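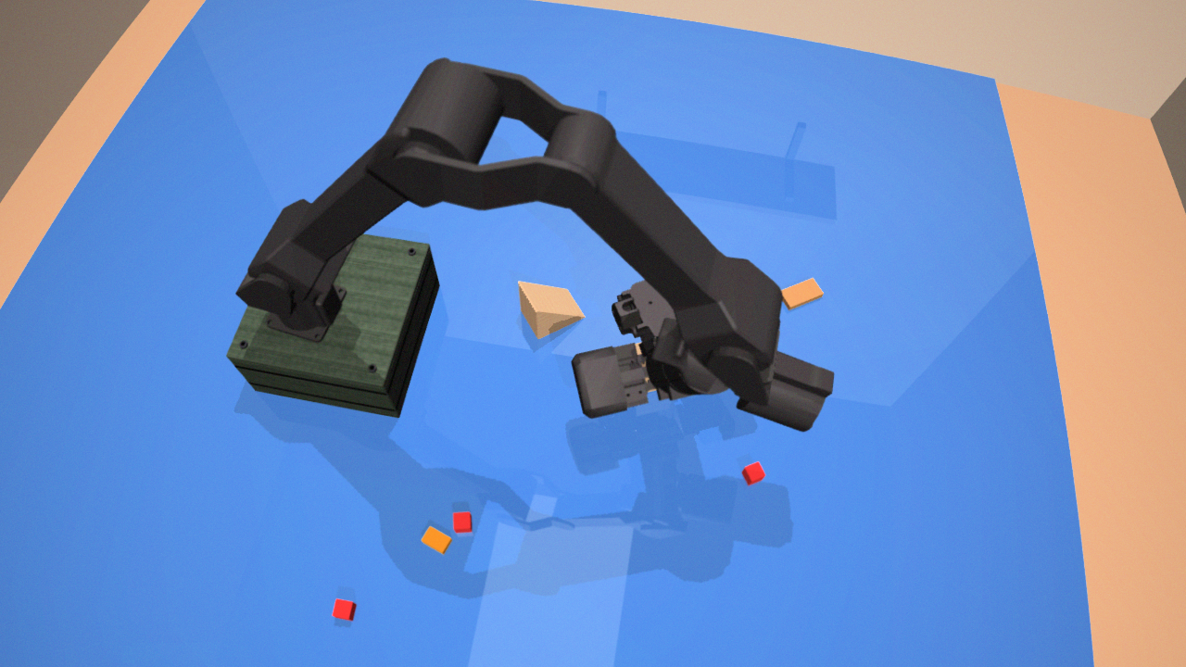
The practice scene on our planning screen, with the arm on its green block and the bits it gets to pick up.

So the arm is coming to our packing room, and I am way more excited than a grown woman with a bad shoulder should be!

I've been at Nendadmont for 17 years, most of them at the sorting bench. You take small parts out of a tray, you turn them the right way, you put them where they go, and then you do it again until lunch. I don't hate it. But my shoulder does, and so does Hamish Tuhiwai's wrist, and we've both been saying so for a long time.

In October they sat us down in the break room and told us the plan, which the people at Nevent are setting up with us. Everything gets tried in simulation first, and the sorters get a say in what goes in it. That's us! Adwoa Sarpong got the login and the rest of us crowded around her chair. It's just simple shapes for now – red cubes, flat orange tiles, and that tan wedge near the gripper. The wedge is my favorite. A cube is easy, but anything with a slope on it wants to be held a certain way, and my fingers have known that for years without me ever having to put it into words. Now I have to put it into words, and I love it.

Ľubomír Slanina, who is writing the setup, asked me where I'd grab a sloped part if I only had two fingers. I went and got one from the bench and tried it with my thumb and pointer finger (try it, it's harder than you'd think). We talked for the whole break and part of the next one.

There are worries too. Two of the evening people asked straight out about their hours, and the answer was that hours stay as they are through the trial. After that we'll have to see, and I'd like that in writing. Iddrisu Arthur is asking for it on our behalf.

What changes for me is that I'll be on the bench in the mornings and learning to run the cell after lunch. Hamish starts the same training the week after. He's already asked if he can name it, and I've told him to get in line.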